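Plarnever 2 cell simulator: good physics, but do not trust the grip signal

I bought Plarnever to test our pick stations before we let real arms near each other. I have now used it for 53 days, and I want to write mostly about one fault, as I did not find it described anywhere. The installation is easy and the license costs less than what we paid before. It also runs well on my old office computer, which I did not expect.
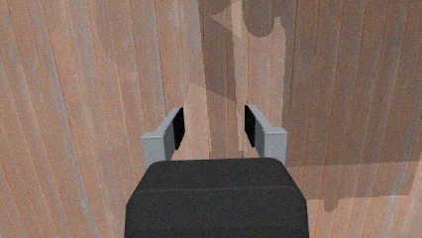

The fault is in the part-held signal. In a normal cell this signal goes false when the gripper has nothing in it, and the program stops or tries again. In Plarnever it sometimes stays true from the cycle before. The fingers can stand open with only wood visible between the two black pads, and the panel still reports a part. The arm then goes to the place position and "releases" air. In my long test of 534 cycles this happened 40 times, always after a pick that was interrupted by the stop button.

For a simulator this may sound small. But many of us copy the logic from the simulation to the real controller, and the stop button is exactly the thing we want to test. If the program believes it holds a part after a stop, it can skip the check of the grip and continue at full speed. I consider this a safety matter.

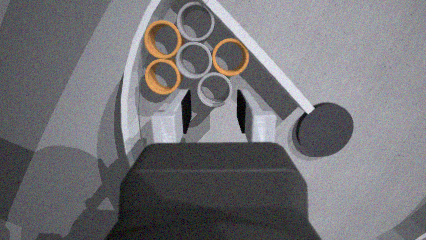 I wrote to the support and received an answer from Kadir Keskin after two days. He was polite and asked for my log files. He also gave me a workaround: reset the signal by hand in the recovery routine, before any motion is allowed. I recommend this to everybody who has the program now. It takes almost 40 minutes to add it to a medium cell, and it must be repeated for each gripper.

The rest of the grasping is good. Short rings are not easy for a simulator – they slip, they jump, they go through the finger – and here they mostly behave as they should.

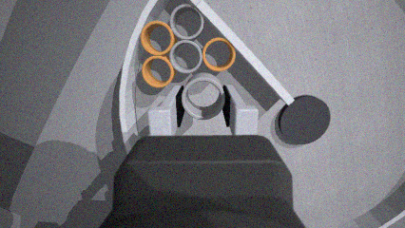
Jarndale, 19/04/2024

I add this part after installing the patch. The stale signal is gone in single-arm cells. A gray ring clamped between the fingers reads as held, and after a stop the signal clears. I could not make it fail again. With two arms over the same tray I still saw the old behavior, but only when both were stopped together. The collision warning was also late in this situation, so please leave more distance than the manual says.

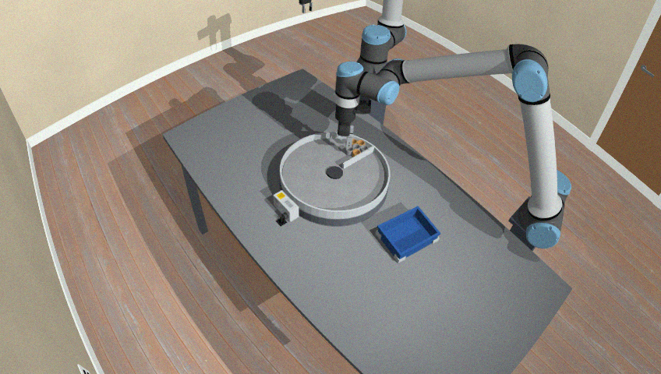 Tekin Cell Safety Team

We keep Plarnever for layout work and for reach studies, where it is worth the money. We do not use it to approve stop and recovery logic until the two-arm problem is solved. My rating is three stars of five. It would be four with a clear warning in the release notes, which mention the patch only as "signal improvements".

Related reviews
Trukance finger sets: pad wear after one season
Choosing a stop button box for a small cell
Plarnever 1 or 2: is the upgrade needed?
Recovery routines for shared work areas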